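Kitchen and Pantry > Storage and Containers
Topic: Moving sugar from the bag to a glass jar, yes or no?

noiphan_home
Hello everybody. I have lived in this apartment since December and I am slowly putting the dry goods in order. My question is simple. I buy white sugar in plastic bags from the Chinese grocery near my work, and I have one glass jar for it. The jar does not take a whole bag when there is still old sugar in it. So I always have a jar and also an open bag with a clip, and the clip falls off, and then the shelf is sticky.

My husband says I should forget the jar and keep the bag in a tin. I like the jar because I can see how much is left. What do you do at home? Also, do you wash the jar every time before you fill it, or do you put new sugar on top of the old?

Susus
I fill when the jar is empty, never before. New on top of old means that the bottom sugar stays there for years. In my mother's house there was a layer at the bottom like a stone, and we had to use a knife handle to break it.

For the open bag: fold the top two times, put a rubber band, and stand it inside a bigger box. Clips are useless on thick plastic.

huten781
Disagree with Susus about the empty jar. Sugar does not get old in the way flour does. If it is dry, it is fine. I top up mine every week or so and I had no stone yet. The stone comes from a wet spoon, I am sure of this.

Susus
We never used a wet spoon. It was the kitchen, it was next to the rice cooker and the steam went there every day.

huten781
Then it was the steam. Still not the old sugar!

Plamance
Noiphan, how big is the jar? If you only use sugar for coffee and sometimes a cake, a jar with 200 grams is enough, and the bag can live somewhere else, high up. If you cook with it a lot, you need a jar that takes the full bag and a little more. I made the mistake of buying five small pretty jars and now I refill something all the time.

noiphan_home
I did not measure it. It is a normal jar, not very tall. Two photos from the table:

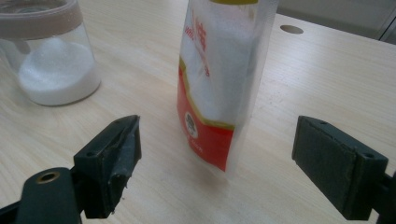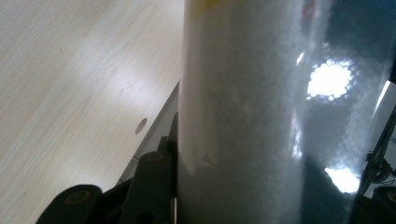
The jar with the pink band and the bag with the red print are in the first one, the second one is only very close on the plastic.

Plamance
Thank you, now I understand. With that much already in the jar I would not pour the bag in. Use the jar down first. And the band is a nice color, where did you find it?

noiphan_home
It was a gift from my sister, so I do not know the shop. I will ask her.

Decha Ratanaporn
I read this with interest because I had a small food stall for some years and we moved sugar and salt from bags to jars every morning. Some things I learned:

Cut only a small corner of the bag, not the whole top. It pours in a thin line and you can stop when you want.

Put the jar on a tray or a big plate. What falls beside it you can pour back.

Write on the jar. Sugar and salt look the same from two steps away. One Thursday I had a helper who made a whole pot of sweet soup with salt, and we had to throw it all away.

I wash the jar with hot water, dry it with a cloth, then leave it open until the next morning. The cloth is not enough, there is always a little water in the rounded part at the bottom.

huten781
Until the next morning is too long for me. I put the glass in the oven at 60 degrees (Celsius) for a short time and it is dry. Only the glass, of course, take off everything plastic before.

Decha Ratanaporn
Yes, it works also. I would not do it with a jar if I did not know the glass. A cheap one cracked for me.

Susus
The label advice is good. But I am still against topping up. Also I would keep the piece of the bag with the date on it, if there is a date. You can cut it off and tape it under the jar.

Plamance
Who tapes a date under a sugar jar? :) I do it for flour and for nuts, never for sugar.

Susus
I do. It takes one minute.

noiphan_home
Thank you all, I did not expect so many answers. I think I will do it like this: finish the jar, wash it, leave it one night, and fill it through a small corner as Decha wrote. For the rest of the bag I will try the rubber band and a box. My husband still wants the tin, so maybe he can have the tin for his tea.

One more question. Does anybody put rice grains in the jar against the lumps? My neighbor told me this, but she does it with salt.

huten781
With salt in a shaker, yes. In a sugar jar I would not, you will find them in your coffee. My lumps went away when I started to keep a dry spoon in the same drawer and used it only for this.

Decha Ratanaporn
I agree about the rice. For salt we used a little roasted rice in a small cloth bag, and changed it when it got soft. For sugar we only kept the lid closed well.

noiphan_home
OK, no rice in the sugar. I asked my sister about the jar and she bought it at the market, roughly two years ago, and she does not remember which stall. Sorry, Plamance.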